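Trummer Jikholm 6 Mid-Tower Case

Gristside item 279. Usually ships in 4 business days.
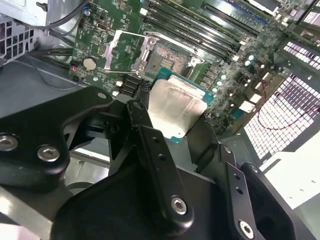
The Jikholm 6 is a mid-tower computer case for home and small office builds. It replaces the Jikholm 4, which we carried until January. The outside dimensions are the same as on the older model, so it will fit the same desk shelves and under-desk brackets. The changes are in the drive mounting, the front ports and the side panel latch.

The case is sold empty. Power supply, motherboard, drives and fans other than the rear fan are sold separately.

What fits

Motherboards: ATX, Micro-ATX and Mini-ITX. Standoffs are installed at the factory in the ATX pattern. If you are using a smaller board, move them before you put the board in and check that no extra standoff is left touching the back.

Power supply: standard ATX, mounted at the bottom with the fan facing down. Very long units will block the lower drive cage. The cage comes out with a screwdriver.

Drives: two 3.5-inch bays and four 2.5-inch mounts. There is no 5.25-inch bay on this model. If you need an optical drive, use an external one or look at the Trummer Windunine, which still has a front bay.

Fans: one 120 mm fan is included at the rear. There is room for two more in front and one on top.

Front ports: two USB-A, one USB-C, headphone and microphone. The USB-C port needs a matching header on the board. Older boards often do not have one, and the port will not work without it. We do not stock an adapter.

In the box

Case with both side panels, rear fan, screw pack, spare standoffs, cable ties, dust filter for the bottom intake and a printed guide. The guide is short. A longer one with drawings can be requested by email.

Build notes from our bench

Thaddäus Egger put together the first units we received and left these notes for customers.

Fit the I/O shield before the board. It is tight on this case and needs a firm push at all corners.

Run the processor power cable up behind the tray before the board goes in. The opening at the top corner is small, and once the board is screwed down there is not much room to get the plug through.

Lay the case on its side with a towel under it. The feet are rubber but the painted edges scratch easily.

Start all the board screws loosely, then tighten them. Do not use the longer screws from the pack here. Those are for the 3.5-inch drives.

The front panel pulls off from the bottom. It takes more force than you would expect the first time. The port cables are attached to the case and not to the panel, so you can set the panel aside.

Empty weight is roughly 6 kg.

Cleaning

Slide the bottom filter out from the back and rinse it in plain water. Let it dry fully before putting it back. The front filter is held with clips and can be vacuumed in place.

Warranty and returns

Trummer covers the case and the included fan for two years. Scratches and bent panels from shipping must be reported to us within a week of delivery, so please check the case before you start building. Unused cases can be returned within 30 days in the original carton with all screws and parts. We cannot take back a case once a board has been mounted in it, unless the case itself is faulty.

Replacement parts

Side panels, filters, feet and screw packs for the Jikholm 6 are available to order. Side panels from the Jikholm 4 do not fit because of the new latch. Filters are the same for both models.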